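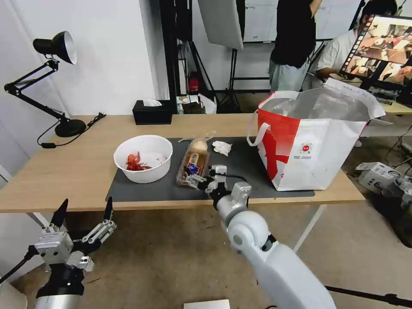 Teaching by hand: an afternoon with Chaltu Wako

Chaltu Wako is still a little out of breath when she sits down, and it takes me a minute to work out that she hasn't been running. She's been packing groceries, through a pair of robot arms, for most of the morning. "You hold your shoulders up without noticing," she says, rolling them. "Then you stop and everything comes down at once."

Wako runs demonstration work at Breltach, a small company that teaches two-armed robots to do household and store jobs by having people show them how. The project she's on now is called Mandska, and it is all about putting food into bags. I'd expected her to talk about software. She wanted to talk about bread.

"Bread in a plastic bag is wonderful," she says, and she means it. "It slides, it folds, the bag moves and the roll inside stays where it was. You grab a corner and you've got hold of nothing but plastic. A box, you know where it is! With bread you find out when you lift."

There are two ways to give a robot a lesson like that, and Wako has done plenty of both. In the first, you take hold of the arm itself and move it where it should go, with the motors slack enough to let you. In the second you sit back from the robot and drive it with a pair of handheld controllers, watching through its cameras. She started out firmly in the first camp.

"Moving the arm by hand feels so natural. You push, it goes, and you can feel when the fingers touch something. I loved it, I still do for short jobs. But you've only got two hands, and if you want both arms doing something different you end up hugging the thing." She laughs. "And then your own sleeves are in all the video."

Remote control fixed the sleeves and brought its own trouble, mostly that you can't feel anything. Ghazal Ebrahimi, who trains new operators at Breltach and joined us halfway through with a coffee, says the first session is usually humbling.

"People squeeze too hard," Ebrahimi says. "They can't feel the bag, so they close the gripper all the way and hope. I tell them to watch the plastic. It wrinkles before it slips. Once you've seen that, you start to drive with your eyes, and it gets really fun."

Mandska has 1244 recorded demonstrations so far, and 222 of them are with bread. Wako has watched every one of the bread ones, some several times over, and she's happy to argue about which to keep. Clean runs stay, of course. She also keeps the ones where the operator misses, backs off and tries again from another side.

"Those used to get thrown out and it drove me crazy," she says. "If the robot only ever sees perfect grabs, what does it do after a bad one? It just stands there. The recovery is the lesson. I want to see somebody fumble a little and sort it out."

What she doesn't keep is hesitation. An operator who hovers over the table while deciding what to pick up teaches the robot to hover too, and Ebrahimi now has everyone say their next move out loud before starting. "It sounds silly for the first hour," she says. "Bag, corner, lift, over. Then you hear people doing it in the kitchen."

I asked whether they ever go back to guiding the arms by hand. All the time, Wako said. When an operator can't find a good angle by remote, she'll walk over, move the arm there herself with the recording off, and let them look at it. Then they go back to the controllers and try to get to the same place.

Next up is moving the trained system to a second robot, at a partner site called Grirkach, where the tables are a different height. Ebrahimi thinks they'll need fresh demonstrations. Wako thinks they'll need fewer than people expect, and the two of them were still going back and forth over it when I put my notebook away.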